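Moving the kitchen to the other end of the house

Nov 11, 2023

We have lived in this house for five years and for all of that time the kitchen has been in the wrong place. It sits at the front, facing the road, in what was once the parlour. The back room gets the sun and looks out on the garden, and until this spring it held a sofa, two bikes and the boxes we never unpacked.

I first wrote about swapping the two rooms in March. A few people have asked how far we have got. Not very far, but the planning is mostly done and I want to write it down before I forget how we came to decide things.

The drains came first. The waste pipe runs along the side of the house and turns towards the road just before the back room. A plumber told us the new sink could join it without digging up the path, as long as the sink went on the side wall. That settled the sink. I had wanted it under the window, and I spent a week being annoyed about it. Then I noticed how rarely I look up when I'm washing pans.

The floor was next. The back room has boards laid over joists, and two of the joists had gone soft at the ends where they meet the outside wall. We had them cut back and new timber bolted alongside. The cause was a blocked air brick, which had been covered by soil from a flower bed. I have dug the bed back and put a row of slates there to hold the earth off. If you have an old house, go outside and look at your air bricks. It takes ten minutes.

The joists and the boards that had to come up for them cost £923. We had put aside £300 for the floor, so that was a bad afternoon. The whole budget for building work, before any cupboards, was £3000, and I have now moved the money for decorating into it. The walls can stay as bare plaster for a year.

I got quotes for the cupboards from two firms. Tovach came out to measure, were polite, and sent a drawing with an island in it. There is no room for an island. I said so and they sent another drawing with a smaller island. Palamarchuk, who work out of a unit behind the station, asked for my own measurements and then rang with eleven questions, all of them sensible. One was whether the door to the hall had to open inwards. It didn't, and turning it round gave us enough wall for a tall cupboard. We have gone with them.

The doors will be plain and painted. I wanted a dark green and my other half wanted something pale, and we have ended up with pale below and no wall cupboards at all on the long side. I am told we will regret the lack of wall cupboards. We have not had many in the old kitchen and the ones we did have were full of jars with a spoonful left in them.

Worktops took longer than anything. I had samples along the windowsill for most of the summer and put tea, beetroot and turmeric on each one. The turmeric won every time except on the grey ones, where you had to look for it. So it will be grey, a light one. The wall behind will be off-white, and I'm not having tiles beyond a short strip by the sink.

Then there is the cooker. We have had electric here and I have never got on with it, mostly my own fault. The gas pipe already passes under the back room, so a hob there is simple enough. Where to put the hood was harder. It has to be above the hob, the duct has to get out somewhere, and the bedroom floor is directly overhead. The answer was a short boxed section going up and then out through the side wall, below the bedroom boards.
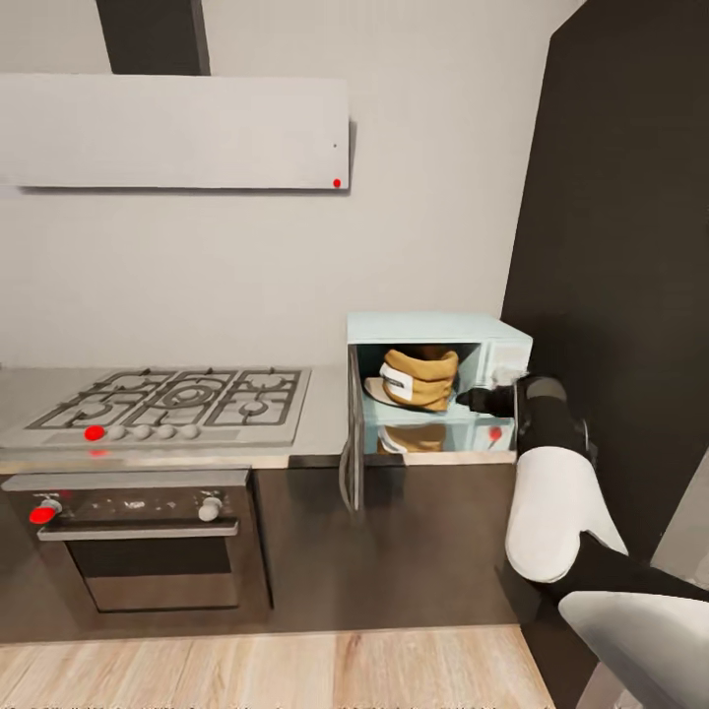
A wide, flat hood with the duct going straight up, and a pale worktop.

I like a wide hood. The one in the front room is narrow and everything at the edges of the hob steams up the window. The new one will be white if I can find one at a fair price, and I have my eye on a Zornel that a shop in town has had on display all year. They won't come down on it yet. I'm going back after Christmas.

The microwave is still being argued over. I would be happy to leave it on the worktop. The other view is that it should go on a shelf in the tall cupboard, with a socket behind. Palamarchuk need to know by the end of the month so that the electrician can run the cable.

Meanwhile the back room is empty apart from a stepladder and a paint-splashed radio, and we eat in there sometimes on folding chairs - it really is a better room. In the late morning the light comes right across the boards as far as the chimney breast. The vine I planted from the Vinemine nursery has reached the top of the window frame and will need tying in before the wind gets it.

Still to do before the cupboards come: plaster the patch where the old radiator was, get the gas fitter booked, sell the sofa. If anyone local wants a sofa, it is brown, it seats three and you would need to collect it.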